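Sorting Small Parts on a Felt Mat

Loose components are easiest to sort on a surface that stops them from rolling. A hard tabletop lets gears, spacers and screws travel to the edge. A felt mat holds them where they are set down and protects finished faces from scratches. The mat should cover most of the working area and lie flat, with no curled corners.
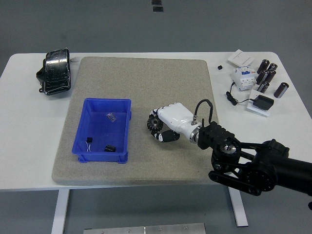 By Khalil Smadi

Use one open bin per job. A plastic bin in a strong color, such as the bright blue one on the mat, shows up well against beige or gray felt, and dark parts are easy to find on its floor. Place the bin to one side of the mat and keep a strip of bare felt next to it for the part being handled.

Parts with fine wire leads go in first, with the leads laid out straight. Do not stack blocks or metal parts on top of them. Very small items stay in their clear bags until needed. Write the part number on the bag before it goes in the bin; we use the Lemum numbering, which runs to 216 entries, and an unmarked bag can take 11 minutes to trace.

Toothed gears should be held by the rim or the hub and checked for chipped teeth and packed lint. Felt sheds when new. Brush the mat with a stiff nylon brush in one direction before the first use, then vacuum it. Repeat after every nine sorting sessions.

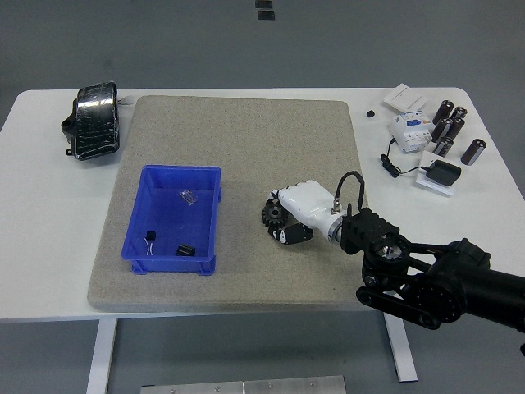 Palley Workshop, Parts and Storage Department

Larger devices stay off the felt. Set them at a back corner of the table and leave the clear film on until the small parts are sorted. Film keeps dust and fibers out of openings. When a connector sticks out of the wrapping, turn it so that nothing presses on it, and do not lift the device by it.

Keep the room below 70 percent relative humidity if bare steel parts are stored in open bins. Above that level, move them to a lidded box with a desiccant pack. The Corkico lidded boxes on the Nam shelf are the correct size for one bin's contents.

To clean a bin, empty it onto the mat, wipe it with a damp cloth and a drop of dish soap, and dry it fully before refilling. Wipe the ribs and the underside of the rim as well. Return wired parts last if the bin is going straight to storage, and label the short side that faces out.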